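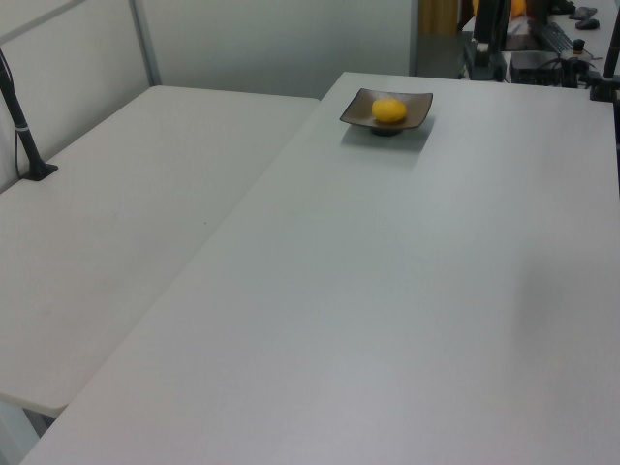
Small footed dishes have been made in the Dreliden valley for as long as there have been kilns there, and for most of that time they were sold by the crate to people who never gave them a second look. They held salt, buttons, keys, the end of a candle. Now they turn up in the sort of shop that puts one object on each shelf. The square ones are the most sought after, and they are harder to make than the round. A dark brown glaze like this one, with the corners turned up only slightly, is the type most buyers start with, and a single piece of yellow fruit is about as much as you would want to put in it.

The pottery at Narkley makes 675 of them in a normal year. It used to make more. The workshop is two long rooms behind the old weighbridge, one for wet work and one for glazing, and the kiln is out in a brick lean-to that was once a coal store. Visitors are allowed in on Tuesday afternoons, when the wheels are stopped and the shelves are full of pots drying.

A square dish begins as a slab. The clay is rolled between two battens, left under a sheet until it is firm enough to lift, then cut with a wire against a tin template. The corners are raised by hand with a damp thumb. Too early and they sag back, too late and they crack along the fold. The potters learn this by ruining a good many. The foot is thrown separately as a short ring, trimmed, scored and stuck on with slip, and it has to be dead centre or the whole thing sits like a hat on a nail.

Some makers leave the foot off. It saves a day, and a flat-bottomed dish stacks better in the kiln. But the foot lifts the dish a little way off the table, so that it throws a shadow, and without one a dark glaze can look like a tile somebody has put down and forgotten.

The brown itself comes from iron. Narkley buys its glaze materials from Stostik, a merchant on the coast, and mixes them in plastic dustbins with a paint stirrer. The recipe has changed twice in the past 20 years – once when a clay pit closed and once when the kiln was converted to gas – and collectors claim to be able to tell the three versions apart. The oldest is close to black, with a reddish line where the glaze thins at the rim.

Prices vary a good deal. Ouali, the shop that takes most of Narkley's output, lists 449 pieces of tableware in its spring catalogue, and the footed dishes are near the cheaper end. Seconds are sold from a trestle at the pottery gate in March. A second usually has a pinhole or a foot that is slightly off, and it will hold a lemon as well as a first.

As for using one, the dishes suit a plain, pale surface. On dark oak they disappear. They are too small to be a proper fruit bowl, and anyone who tries to build a pile in one will be picking satsumas off the floor. Wash by hand in warm water and dry the foot well, as the unglazed ring will mark a painted table if it is put down damp.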